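February, gripper comparison, notes started 9:40 am

Morning went to the Prisa jaws vs. the older Edano ones, both hand-held, same table and same plate. Declan Duggan wanted a straight answer on which pads to order before Carroll closes out the quote, and I only sort of have one. The Prisa pads grab the plate rim on the first squeeze way more often, but they're thick, and when I come in at a low angle the lower edge bumps the cloth before the jaws close. Edano slides under fine and then lets go halfway up (ugh). Ran 13 tries each before I quit for coffee.
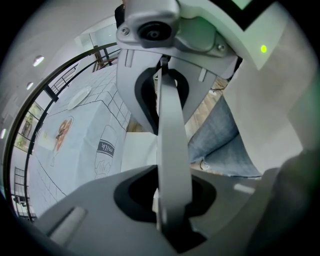 View past the jaws toward the table, plate still flat on the cloth.

Camera notes while I remember: exposure is OK up close but the ceiling lights blow out whenever I tilt up. Follel controller dropped the stream 4 times, always on the same port, so I'm blaming the port. Swapped it, no drops after that - knock on wood!

After lunch we went to two hands. Way more fun, and way more annoying on the wrists.

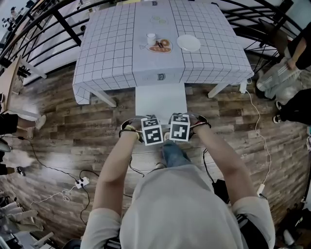 My right side kept drifting and I had to re-zero after 6 runs, which feels like too many. Declan thinks it's the cable pulling on the grip and he's probably right. Going to try a looser loop next time before touching any settings.

Log is at almost 2,000 clips now, so somebody please clear the old drive. Still to do: thinner pads on the Prisa, same low angle, same plate.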